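Import duty on returned parts: does origin or last shipping point count?
Posted in Trade and Customs

irwood_stores
We buy gearbox castings from a supplier in Nundby, send them abroad for machining, then bring them back for fitting into vehicle axles. The last batch was 368 pieces. The agent charged full duty on the finished value, including the castings we had already paid duty on. The invoice shows machining as a separate line. Can we claim the difference back, and does the country of origin change after machining?

dutydesk
Two separate matters. Origin depends on whether the machining counts as substantial under the rule for your tariff heading. Drilling and facing often do not. Look up the heading first, then the product rule attached to it.
On the duty, you needed outward processing authorisation before the goods left. With it, duty is normally worked out on the processing cost, plus freight. Without it, the agent was probably right to use the full value. Some customs offices accept a late application, but you will need export entries that match the import by part number and quantity.

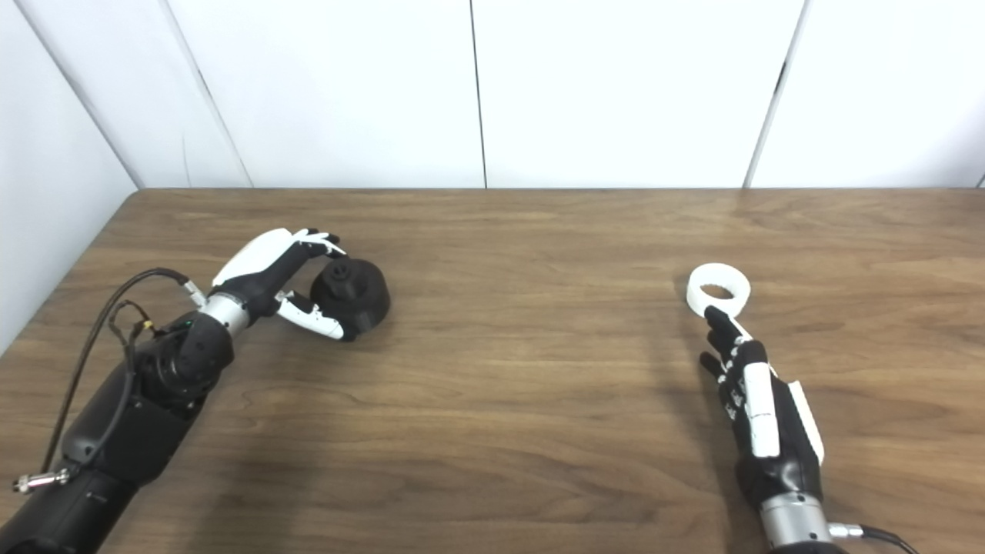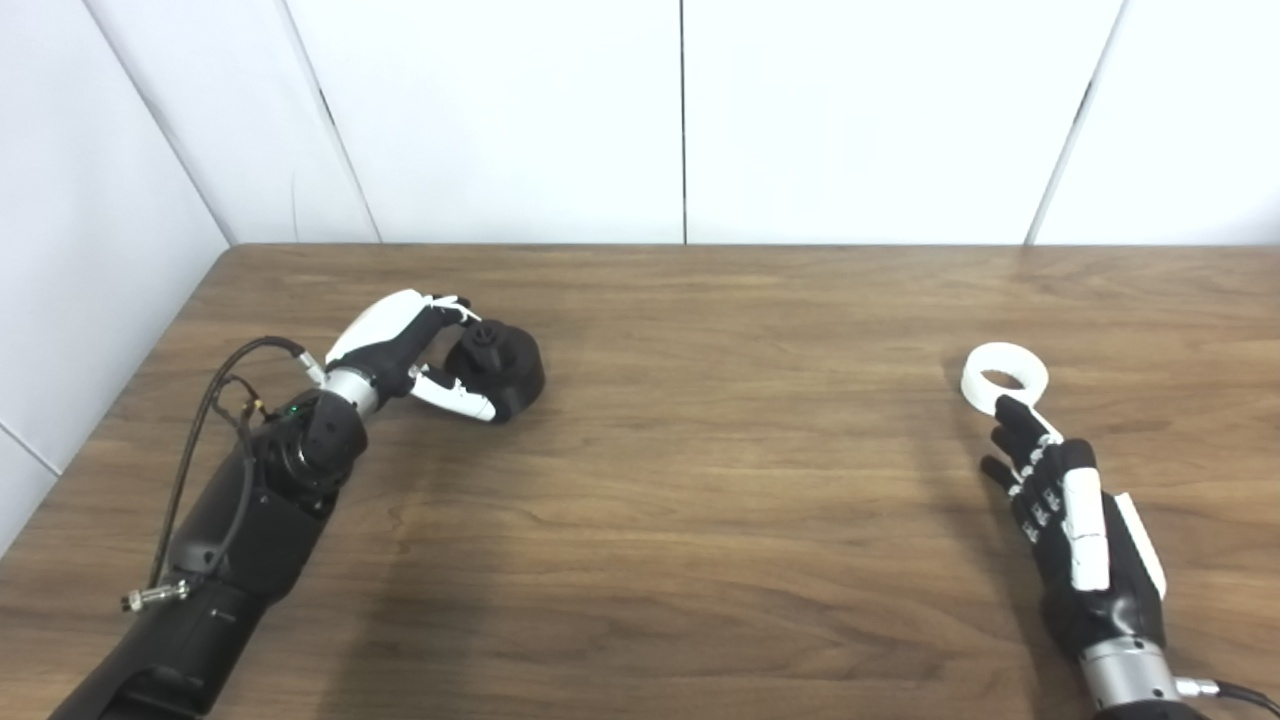
Black robotic arm at the left of a wooden tabletop, white panels behind (both pictures).

wustdale4
Just change agent. Ours never asked for any of that.

kawaguchi_axles
The reply above will not help if you are audited. We had 443 brackets go out in June under one part number and come back under another, and the claim was refused. We now put the same reference on the export entry, the machinist's invoice and the import entry. Check the time limit on your authorisation too. Ours is 8 months from export, and stock held back for rework still counts towards it.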